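How Does a Robot Learn to Find Things?
Written by Oleksandra Zhuravel
For readers from 8 to 11 years

Imagine your grandmother asks you, "Please bring me the remote control." You go to the living room and you look. Probably you look on the sofa first. You did not study this at school. You know it from all the times you saw a remote control on a sofa.

A robot does not have such memories. When it is new, it does not know what a sofa is, and it does not know that people leave things there. Somebody must give it examples.

What is an example?

For our robot, an example has two parts. The first part is what the robot sees. The second part is what a person decided to do at that moment: go forward, turn left, turn right, look down, or stop. When we put many such pairs one after another, we get a full trip from the start to the thing we want to find. We call one trip an episode, like an episode of a cartoon.

One episode is very little. If you see only one dog in your life, and it is black, you may think that all dogs are black. A robot makes the same kind of mistake. So we collect a lot of episodes. The set we made for our helper program, which is called Olance, has 2856 of them.

Why do we use rooms that are not real?

We could drive a real robot through real homes. We do this too, but it is slow. The battery becomes empty, the robot gets stuck on a carpet, and the family wants to have dinner. So first we build rooms inside a computer. Such a room is called a simulation. It is a little similar to a video game, only there are no points and no monsters.

In a simulation we can move the sofa to another wall in one second. We can change the color of the floor. If the robot drives into a table, nothing gets broken and we begin again.

The rooms are not perfect. Sometimes the walls have strange patterns, and the edges of things look like small stairs. This is fine for the first lessons. A robot which saw many kinds of walls will be less surprised when it comes to a wall it never met before.

Who makes the trips?

People do. In our office in Zamholm there are 14 people who drive the robot through the computer rooms with a keyboard. Each driver gets a short task on the screen, for example "find the lamp" or "find the cushion". Then the driver goes through the room and looks for it, and the computer writes down every key that was pressed.

Jae-hoon Oh teaches the new drivers. He asks them to do three things:

Look around before you move.
Do not hurry past the furniture, small things can lie on a seat.
When you make a mistake, correct it and continue.

The last one surprises many people. Why do we want to keep mistakes? Think how you learned to ride a bicycle. It was useful to know how to go straight, but you also had to learn what to do when the bicycle began to fall to one side. The robot must also see how a person gets out of trouble -- for example, how to go back when there is a chair in the way.

What happens to the examples after this?

Another person watches the episodes and checks them. If the driver stopped at the wrong thing, the episode is taken out. The good ones go to the learning program. It looks at them again and again, and each time it tries to guess what the driver did next. In the beginning it guesses badly. Then we change it a little and it tries once more.

We also keep 300 episodes in a separate place, and the program never learns from them. They are for the test. It would not be fair to test it with rooms it already remembers!

Try it at home

Ask a friend to hide a spoon in a room, in a place where it can be seen. Now look for the spoon, but say aloud every step: "I go forward. I turn left. I look at the chair." A third person writes everything down. Then change places and hide the spoon again. When you have a few pages, read them and see where each of you likes to look first.

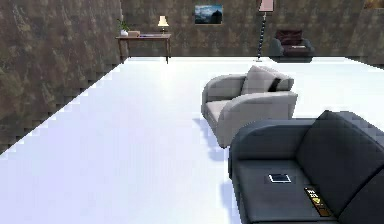 If you write your pages clearly, another child can follow them without seeing you do it. Keep the pages where you looked in the wrong place too, and put a small star on them, so you can find them later.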